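HAKBERG ADDS OPEN-FRONT BIN AND LOOSE BLOCKS TO ITS CLASSROOM SORTING LINE

November
By Ileana Pîrvu, Hakberg press office

PLIRNMONT -- Hakberg, a maker of storage and counting materials for elementary schools, is adding a small open-top bin to its Plirnmont sorting line. The bin will be sold alone or with a set of loose cubes and foam blocks. Orders open this month to schools and to families.

The bin is blue plastic with ribbed outer walls. One end has a slanted front lip, so a child sitting at a table can see what is inside and reach in without tipping the bin over. Small notches are cut at the corners of the rim. The base is flat and the bin has no lid. 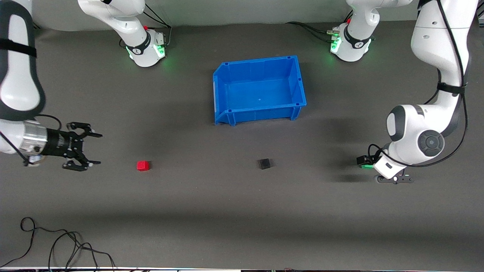 Can the cubes be bought without the bin?

Cubes are sold separately in bags of 90, in mixed colors or in a single color. Schools that already own the older Plirnmont trays can use the cubes with those trays, and the order form lists both.

Hakberg began work on the bin after teachers asked for something smaller than the trays, which take up most of a shared desk. A first version had four straight walls. It was tried in classrooms last spring, and the main complaint was that younger children pulled the near side down to see in. The slanted lip was added over the summer.

"We sent out 874 of the straight-sided bins and asked for them back with notes," said Tomos Jarman, product manager for the Plirnmont line. "A lot of the notes said the same thing. Lower the front. So we lowered the front -- only at one end, because the other end has to hold the pile."

The foam blocks are a new item. They are larger than the counting cubes and have a matte surface with no letters or numbers on them. Teachers can use them for sorting by color, for building, or as markers during cleanup, when each group is given one color to put away.
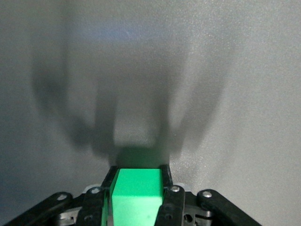
The foam is cut in Hakberg's own shop, where Cornel Husar runs the saws and checks the color of each sheet against a sample card before it is cut. Sheets that do not match go to the offcut bags, which schools can ask for at no charge with any order. Green and yellow will ship first. The other colors follow when the next delivery of foam sheet arrives.

The first production run is 2,498 bins. Of those, 1,800 are set aside for schools, and the rest will go to the company's shop in Dresden and to mail orders. Bins nest inside each other for shipping and are packed without plastic wrap.

A printed card with cleanup and sorting activities comes with each bin. It was written by Despina Enache, a former first grade teacher, and covers one-color sorting, two-color sorting and putting away by turns.

Schools with an open account can add the bin to a current order until 4 p.m. on the last working day of the month. Questions about school orders go to Arvid Nordin at the Hakberg sales desk.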